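Passei a tarde de sexta a discutir com o Junhao Long por causa de um ficheiro de configuração. Não foi uma discussão feia (somos amigos há demasiado tempo para isso), mas ele saiu do laboratório convencido de que sou um reacionário e eu fiquei a resmungar sozinho até à hora de jantar. Por isso venho resmungar para aqui, que é para isso que pago o domínio.

A questão é simples de enunciar. Temos dois braços, uma mesa, um copo e umas canetas, e o que queremos é que as canetas acabem dentro do copo. O Junhao acha que uma única política aprendida deve tratar de tudo: ver, decidir qual dos braços avança, mexer-se, abrir a garra. Eu acho que a política deve tratar dos movimentos, sim senhor, mas que a coordenação entre os dois braços devia viver num bocado de código aborrecido, que qualquer pessoa consiga ler com um café na mão. Uma máquina de estados! Com nomes nos estados! Já sei, já sei, estamos em que década.

Deixem-me defender-me. O nosso ciclo de controlo corre a 100 Hz e a perceção vai bastante mais devagar, como em quase todo o lado. Entre uma estimativa e a seguinte, os braços andam a confiar numa ideia do mundo que já envelheceu um bocadinho. Com um braço só, isso passa despercebido quase sempre. Com dois a trabalhar por cima do mesmo copo, cada um tem a sua ideia envelhecida, e ainda por cima o outro braço tapa-lhe a vista quando quer e lança sombras que o segmentador adora confundir com coisas. Quem é que tem prioridade? Se a resposta estiver espalhada por uns milhões de pesos, não faço ideia de onde a ir buscar quando correr mal.
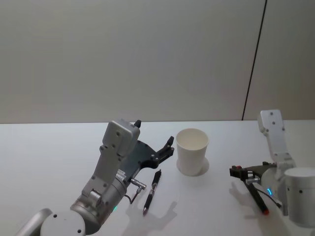
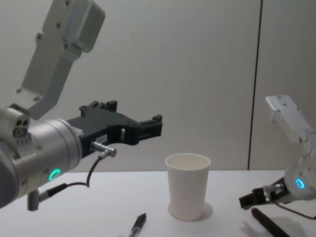

O copo de papel e as canetas, com os dois braços por cima da mesa.

E corre mal, claro. Na nossa última ronda a sério, em outubro, fizemos 105 tentativas e 13 acabaram com os dois braços parados, cada um à espera do outro, como aquelas pessoas muito educadas à porta do elevador. O Junhao diz que é falta de dados. Pode ser! Ele propõe sempre mais dados, e irrita-me que tenha razão tantas vezes. Só que, quando fui aos registos, levei dois dias a perceber o que se passava, e o problema estava num tempo limite que alguém (eu, pronto, fui eu) tinha metido no sítio errado do código de integração. Não havia conjunto de dados que resolvesse aquilo.

É aqui que a conversa costuma descambar para as ferramentas, e ainda bem, porque é do que gosto mais de falar. Usamos o Skutley para gravar e rever as sessões, e o Iditton para o planeamento de trajetórias. O Skutley é feio como tudo, tem um menu que parece desenhado por alguém zangado com menus, mas alinha os vídeos com os estados das juntas e deixa-me andar para trás até ao instante em que a decisão foi tomada. Vale ouro. O Iditton é lindíssimo e, quando falha, devolve o código de erro 1616, cuja documentação diz «falha de planeamento». Obrigadinho. Eu trocava metade da beleza dele por uma frase a dizer-me qual foi a restrição violada.

O Alcides Taipe, que aturou a discussão toda de auscultadores postos, acabou por dar a opinião dele já de casaco vestido: pouco lhe importa se a coordenação é aprendida ou escrita, desde que consiga repetir uma falha na segunda-feira tal como aconteceu na sexta. Acho isto um critério ótimo, e chateia-me um bocado não me ter lembrado dele primeiro. Uma política aprendida também pode cumpri-lo, se guardarmos as sementes, as versões, as imagens de entrada e os carimbos temporais como deve ser. Nós não guardávamos. Guardávamos metade, e a outra metade estava no portátil do Junhao, numa pasta chamada «novo_final_2».

Portanto cedo nisto: a minha querida máquina de estados também não se portou assim tão bem. Cresceu. Começou com cinco estados e agora tem alguns cujo nome acaba em «_temp» e que lá estão desde a primavera. Se um dia a mesa passar a ter três copos, vou ter de reescrever meia casa, enquanto o Junhao grava mais umas demonstrações e vai almoçar.

Mesmo assim, continuo a querer um sítio onde esteja escrito, em letras que eu consiga ler, que o braço esquerdo espera enquanto o direito está por cima do copo. Combinámos experimentar uma versão intermédia: a política propõe, um árbitro pequenino aceita ou recusa, e cada recusa fica registada com o motivo. O Junhao queria batizá-lo de Liang, eu queria Sasbridge, e o repositório continua a chamar-se «teste».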